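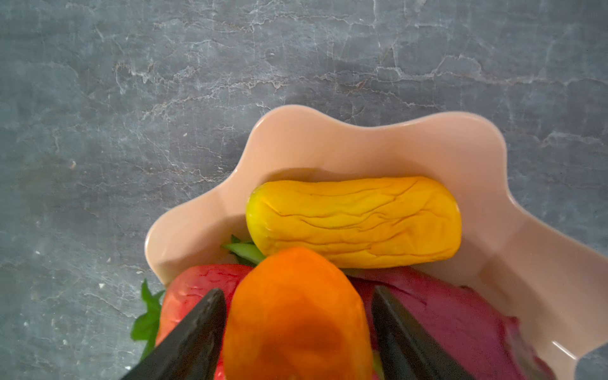 Print this page | E-mail this page

Exam date on my admit card clashes with the one on the website. Which do I believe?

Posted March 18, 2022 by Finbarr Fahy

I applied for the junior records clerk post with the Cundano county service back before the holidays, paid my fee, and heard nothing for so long that I'd more or less forgotten I wanted to be a records clerk. Then the text message came saying admit cards were up. I logged in, fought the site for most of an evening, and got mine downloaded on the eighth or ninth try.

My problem is this. The card says the written exam is on the 21st of May, reporting time 8 a.m., at the Heffernan center. The notice on the front page of the recruitment site says candidates with roll numbers ending in 155 (me) are in the second session, afternoon, and doesn't mention Heffernan at all. It says Bater, a good two hours from Heffernan if the buses are in a cooperative mood.

On top of that, my middle name has vanished from the card. It is on my application, it is on my ID, and it is on the fee receipt. The card has decided I never had one.

I've called the helpline. It plays a tune, thanks me for my patience, and hangs up. I have emailed and got an automatic reply telling me to call the helpline.

So: does the card win or does the notice win? And will they turn me away at the door over a middle name? I'd like to know before I pay for a room in the wrong town.

Deirdre Moynihan

The card wins. It nearly always does, and if you look at the small print on the back (second sheet, if yours printed on two) you'll probably find a line saying so in language designed to put you to sleep before you reach it. The invigilators have a list for their own center. If your roll number is on the Heffernan list, they'll seat you at Heffernan. They won't be consulting the front page of a website.

What I'd do, though, is download the card again. I sat the assistant grade exam for the same service and the first batch of cards went out with the old center on them. They fixed it within a few days and told no one. You log in, click the same link, and if they've changed anything you get a fresh copy. Check the line at the bottom where it says when the card was generated. Mine had a later date on the second copy and a completely different room. Do it once now, again about a week before the exam, and then the night before, but not too late in the evening, when everyone else has had the same idea and the site lies down in the road.

Also check that the notice is for your exam. That front page stacks everything in one column, and there were two clerk recruitments running when I last looked. The records clerk one and the court clerk one use the same style of roll number. It would be very easy for a notice about the court people to look like it was about you.

On the name: write to the correction desk and not the general inbox. The address is in the original advertisement, the long PDF, somewhere past the part about age relaxation. Put your application number in the subject line, attach the receipt and a scan of your ID, and keep it to a few lines. They did answer me. It took long enough that I had started to compose a second, ruder one, but they answered.

If you hear nothing, bring the ID you used on the form, a photocopy of it, the fee receipt, and two passport photos matching the one on the card. A missing middle name is common. They make you sign a sheet saying you are you, and in you go. A first name or surname that's wrong is a bigger headache, and a photo that doesn't look like you is bigger again. I saw a man sent off to find a shop with a printer because he'd grown a beard.

Don't write the middle name onto the card yourself. People do this. It goes badly.

Cillian Ó Dálaigh

just go to the one on the card. same thing happened my brother and it was fine. he didn't get the job but that was a separate matter

Oisín Ó Briain

Mostly agree with Deirdre, with one quibble. If the fresh download still says Heffernan and the notice really is for the records clerk post, I wouldn't leave it there. There is a regional office in Nornari that takes walk-in queries in the mornings, and they can look up your roll number on the seating list while you stand there. I went about a missing signature on mine. I brought a flask, a book, and low expectations, and was out before I'd finished the flask. Get whoever helps you to stamp a printout of the card. A stamp has no legal force that I know of, but I've never seen a man at a gate argue with one.

Reporting time is the time the gate opens, by the way, and there's a closing time printed under it in smaller type. Go by that second one when you're planning buses. They do shut it. If your bus gets in anywhere near it, book the room.

And book one you can cancel. The last exam I was down for got moved after the cards came out, and the guesthouse kept my deposit with what I felt was unnecessary cheerfulness.

One more thing on printing. Use plain white paper, full size, both sheets. The barcode has to scan, and if you shrink the card to save ink it won't. Color isn't required whatever the fellow in the copy shop tells you.

Finbarr Fahy

Thanks, all. Deirdre, you were right about the notice. It's for the court clerks, and says so in the file name and nowhere else. I downloaded the card again and it's still Heffernan, still 8 a.m., with a newer date at the bottom and still no middle name. I've written to the correction desk. I'll go to Nornari next week if they stay quiet, and I have a room held in Heffernan that I can cancel up to the day before.

Print this page | E-mail this page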